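February, notebook 4, paper adhesive trials

Still not convinced by the Penari paste. The data sheet says it stays put at high humidity. My strips from the Manville batch curled at the corners overnight, and the only thing I changed was the brush.

Tiruwork Birhane thinks I'm laying it on too thick. Maybe. I weighed the jar before and after and got through 573 g for 200 strips, so the coat can't be all that heavy. She wants it thinned. I want to see one untouched control first, and we don't have one, as the Arnardóttir samples went out already pasted.

Peel readings from the morning are in the shared sheet, row 2,439 onward. I don't trust the first dozen. The gauge hadn't been zeroed and I noticed too late.

Bench, two views.

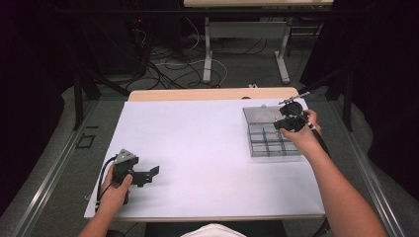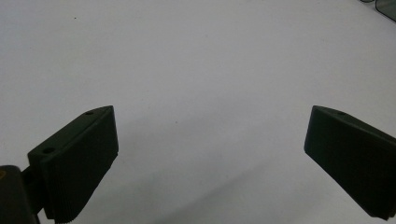 Plusari claims their wheat starch beats all this at half the price. Every supplier claims that. I've asked for a small tub and will run it blind against ours, same brush, same paper, T.B. to label the jars. If the corners curl on both, I'm blaming the paper.

To do: zero the gauge, find the old hygrometer, ask who moved the blotters.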